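The Nistby Guest Book Table Set
by Pultitz

I started renting out guest book tables the way most people start anything in the wedding business, which is that my cousin got married and somebody had to do it. She wanted a place for people to sign, drop a card and leave a Polaroid, and the hall gave us a wobbly card table with a paper cloth taped to it. I went home and started sketching! The Nistby set is what came out of that, and it's still the thing I get the most emails about.

So what do you get? One guest book (linen cover, your choice of sage, oatmeal or dusty blue), one card box with a slot wide enough for those giant square envelopes, 40 blank signing cards, three pens that write on photo paper without smearing, and a little sign with your names on it. I letter the signs myself at my kitchen counter, usually with the radio on, so please check the spelling on your order form twice. I will write what you type. Ask me about the couple whose sign said "Welcmoe."
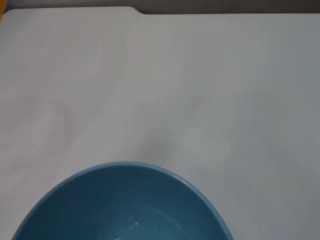 The linen covers come in flat and I glue them over the boards by hand, so the weave will run a tiny bit differently on every book. I like that, but if you're somebody who needs the threads perfectly square to the spine, pick the oatmeal, because it hides everything. The blue shows every fingerprint until it's been handled a while. Don't let the flower girl near it with a cupcake.

Pages are heavy cream stock, unlined. I tried lines for one season and people hated them (my mother loudest of all). If you want lines anyway, I'll tuck a ruled sheet in the back that you can slide under each page as you go.

Rent or keep?

You can do either. Renting covers the card box, the sign holder and the pens, and the book and cards are yours for good. Keeping covers the whole lot. Most of my couples rent, honestly speaking as the person who has to store seven card boxes in a hall closet, and I'm fine with that. Rentals go out to reach you three days before the wedding and come back in the same carton with the label I put inside. If your wedding is on a holiday weekend, tell me when you order and I'll send it sooner.

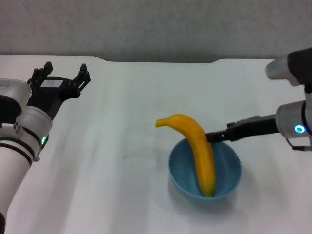 Banana in a light blue bowl, two robot arms, white table

Yamuna Suvarna took one of these to her reception at the Norton and wrote to me afterward. "We put the table by the coat rack instead of the entrance and everybody signed it, even my uncles," she said. I've been passing that tip along ever since. People walk in wanting a drink and a hug, and they'll sail right past a guest book at the front door, but they'll stop when they're hunting for their coats. She also added a bowl of mints, and I've stolen that idea too.

The add-ons

Nadar ribbon markers, in pairs, sewn into the spine. These have to be ordered with the book, I can't add them later.

Extra signing cards, sold in packs of 9. Get one more pack than you think, kids love drawing on them.

Photo corners, clear or cream. The clear ones disappear on the page and the cream ones look a bit more like your grandmother's album. I go back and forth on which I prefer.

A second sign, for the gift table or the cake or wherever you like. Same lettering, same paper, your words. 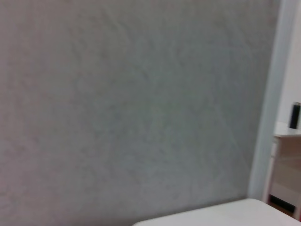 Page 3 of 7

Ordering and timing

Books for fall weddings need to be ordered by 15th May if you'd like ribbon markers or a custom color, and you can send me a swatch by mail if you're matching bridesmaid dresses. Please don't send me a phone photo of the swatch! I matched a whole book to one in February and it was a very pretty green that had nothing to do with the dresses.

Plain sets in the three regular colors are usually on the shelf. Changes to the sign are free until I've picked up the pen. After that I charge for the paper only.

Pen refills are the standard short kind and any office store will have them.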